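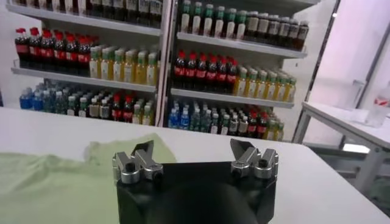
Re: Harvest names in the parish almanacs

From: Gerrit Martens
To: Old Calendars and Customs list
Date: 25 December 2021

Dear members,

I write in reply to Ms. Rondonuwu's enquiry, the substance of which is quoted for those who have joined since.

> Anisa Rondonuwu wrote:
> The Harnport almanac calls the last week of reaping "the Neck", and gives a
> short rhyme for the cutting of the final sheaf. Is the rhyme known from any
> other parish, and was the sheaf kept until the spring ploughing? My copy
> lacks the leaves for March, where I would expect the answer.

The Pillai collection holds a second copy of the same almanac, complete except for its title leaf. The rhyme appears on page 164, under the harvest month, in four lines; the fourth differs from the Harnport reading in having "barley" for "barrow". I am inclined to prefer "barley", although Mr. Yusof has argued on this list that the barrow was the one on which the sheaf was carried home.

As to the second question, the entry for March directs that the old sheaf be "given to the best mare on the first day the plough goes out". The custom was therefore known to the compiler. Whether it was still honoured by his neighbours is another matter, as he copied freely from older books and seldom named them.

The Skevosmont almanac has a similar direction, but there the sheaf is divided between 2 horses and the remainder is hung over the stable door. No rhyme is given. Members who hold the printed index will find it at entry 541.

Ms. Arango has kindly offered to compare the wording with the Delolov transcripts once the reading room reopens. I would be grateful if any member with a copy of the March leaves could write to her through the list.

Yours faithfully,

Gerrit Martens
List Moderator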